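3. Collection of Garment Handling Demonstrations

3.1 Station and Task Set

All demonstrations used in this study were gathered at the Bornport site on a single two-arm station. The operator controls both arms by teleoperation, and the Kudura recorder stores joint positions, gripper commands and all camera streams on a common clock. The task set covers three activities: picking up a garment from an unordered state, spreading it on the table, and folding it. Each activity was recorded as a separate episode type, so that a policy could be trained on one of them or on the full sequence.

Starting states were divided into two groups. In the first, the garment was placed flat by hand. In the second, it was left bunched, in some cases together with plastic sheeting of the kind used in retail packing. The second group was included after early policies trained only on flat garments closed the fingers too high above the cloth. Figure 3 gives examples from the station.
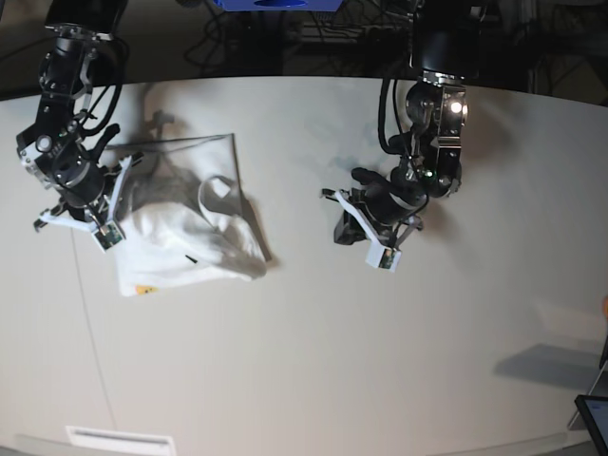 Figure 3(a). Bunched white garment with a translucent plastic sheet over part of it. Both grippers are open above the table.

Operators were asked to begin each episode with the fingers open and clear of the cloth, and to end it in the same way. Episodes in which the operator paused for a long period were kept, but the paused portion was removed before training. No attempt was made to make the operators follow one fixed order of grasps.

3.2 Wrist Views

The overhead view is often blocked by the arms at the moment of contact. Wrist cameras were therefore recorded in every episode and given the same weight as the overhead camera in the training input.
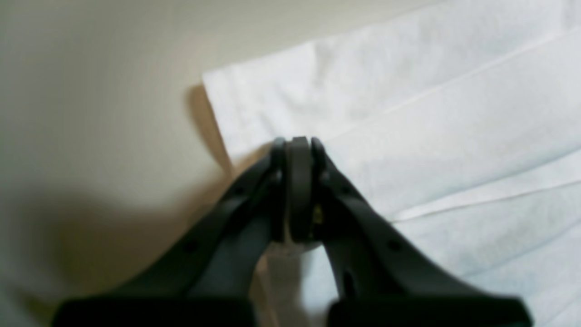
Wrist views were labeled separately from the overhead stream, using the Asfaw annotation tool. Annotators marked the first point at which the fingertips were closed on an item and the point at which they opened again. They were also asked to state whether the item held was cloth. This question proved necessary for views such as Figure 3(b), where the tips hold a small dark gray object next to a folded white sheet and a label based on the sheet alone would be wrong. Views in which the annotator could not decide were marked as uncertain and left out of the contact loss, though they remained in the action loss. Two annotators labeled each episode independently, and their agreement was checked at the end of every batch.

3.3 Episode Counts and Filtering

The Pramamik garment set contains 84 spreading episodes and 53 folding episodes. A further 36 episodes of picking up bunched garments were recorded under the same protocol. All streams were stored at 30 frames per second. An episode was rejected if any camera stream was incomplete, if the garment left the table, or if the operator asked for it to be discarded. Rejected episodes are not included in these counts.
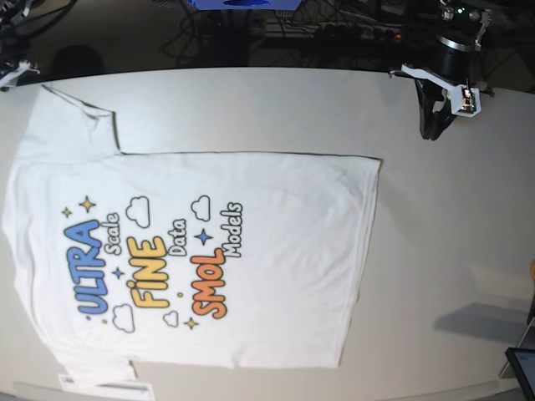 The same filter was applied to every episode type, and no episode was removed on the basis of its length. Slow episodes tend to contain corrections, such as a second attempt at a sleeve or a hem, and these corrections are of value to a policy that must recover from its own errors. Removing them in a pilot run produced smoother motion and a lower rate of completed folds.

3.4 Two-Arm Grasps

Folding requires both grippers to hold the garment at the same time. Grasp points were chosen by the operator and were not marked on the cloth. For analysis, each grasp was later assigned to one of four regions: collar, sleeve, side or hem. Grasps at the meeting point of two regions were given both labels. 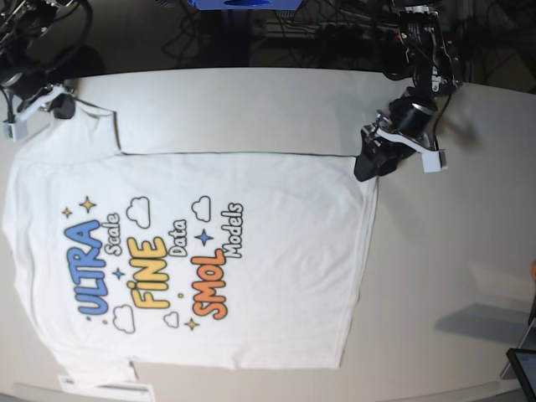
Figure 3(d). Two-arm grasp on a flat T-shirt. The robot's right gripper holds a corner of one sleeve, and its left gripper holds the corner where the top edge meets the hem.

Printed garments were treated in the same manner as plain ones. The position of the print was not supplied to the policy as a separate input, although it is visible to the overhead camera and may serve as a cue to orientation. The effect of this cue is examined in Section 5, where policies are tested on shirts with the print turned to face the table.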